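4.3 Setting up cord segmentation in Plilumora

Complete the camera calibration in section 4.2 first. The steps below configure the Vi perception node to separate cords from bins and from a printed background. Allow 10 minutes per workcell.

1. Open the Perception tab and select the wrist camera stream.
2. Set Target class to Deformable, linear.
3. Set Mask history to 11 frames. Lower values make the mask flicker on thin cords.
4. Under Background, choose Patterned. The Plain setting picks up printed stems and leaf outlines as cord.
5. Move the arm to the survey pose and click Capture reference.

Check the reference against Figure 4-6 before you continue. Both finger tips must be in view, and the bins must be at least partly visible.
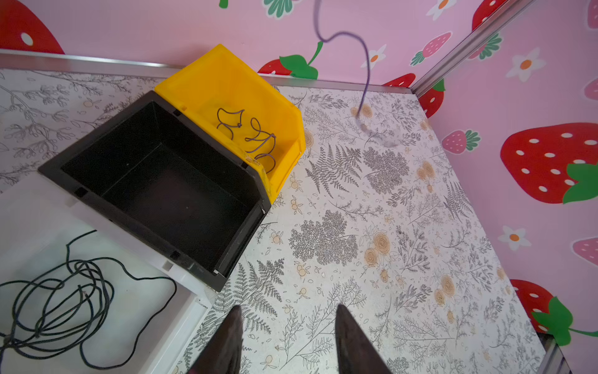
Figure 4-6. Wrist camera view with purple and green cords, three bins and a patterned floor panel.

6. Click Label containers and draw one region per bin. Regions may overlap where one bin covers part of another.
7. Click a point on each cord. Vi grows a mask from the point and lists it as a separate instance.
8. If a hanging cord is blurred at its lower end, click higher up, where the edge is sharp. The planner drops mask points with a blur score above 19.
9. Save the profile and restart the node.

Note: A tangled cord is reported as one instance with no end points. Grasp planning then uses the highest visible loop. To change this, see Loop selection in section 4.5.

Note: Profiles saved in the Lastley format load without their container regions. Repeat step 6 after import.

CAUTION: Keep hands out of the workcell during step 5. The arm moves to the survey pose as soon as the dialog closes — there is no second prompt.

If the mask delay stays above 400 ms, reduce the stream resolution and repeat from step 5.

Section revised June 7, 2018, Hòa Đinh, Parnport.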